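Home | Games | Sports Stuff | Ask a Grown-Up | Quizzes

Filed under: How Sports Work, Ages 8 and up

Why Does a Football Spin When You Throw It?

By Nabila Entili

I was nine the first time I tried to throw a real football. My cousin yelled "Go long!" (I had no idea what that meant) and then he yelled "Never mind, you throw it!" So I did. The ball flopped through the air like a duck falling down the stairs and landed in Mrs. Sequeira's tomatoes.

His throws didn't flop at all. They zipped! The ball stayed pointy end first the whole way and made a little hissing sound. That kind of throw is called a spiral, and the secret is the spin.

Have you ever played with a top? If you set it on its point and let go, it falls over right away. Give it a good twist and it stands up straight for a long time. Things that are spinning like to keep pointing the same way. Scientists call this gyroscopic stability, a giant pair of words you can say at dinner if you want everybody to stop chewing.

A football works the same way. When it spins around its long middle line, it's much harder for the air to knock it sideways.

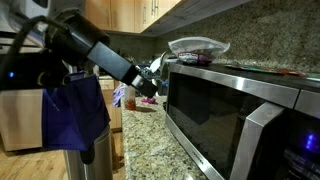

Now, the air. It feels like nothing, but stick your hand out in a strong wind and you'll feel it push. A ball flying nose first has a small front, so the air slides around it pretty easily. A ball tumbling end over end keeps smacking the air with its big fat side, and all that smacking slows it down. Same ball, same arm, much shorter throw.

So how do you make it spin? Mostly with your fingers. Put a few of them across the laces, closer to the back of the ball than the middle. Leave a tiny gap between the ball and your palm -- my coach at Janov Park used to try to poke a pencil through mine. When you let go, your fingers pull down across the side of the ball, and your pointer finger is the last one to touch it.

Start close! Stand 15 feet from a friend and throw softly. If it wobbles, slow down and feel what your fingers are doing. And please use a kid-sized ball. I learned on a grown-up one from 1994 that was slick as soap, and my hand barely fit halfway around it.

I must have thrown 200 ducks that summer before I got one good spiral. It was a Sunday, right before supper, and my cousin missed the whole thing because he was tying his shoe.

39 comments | 15 shares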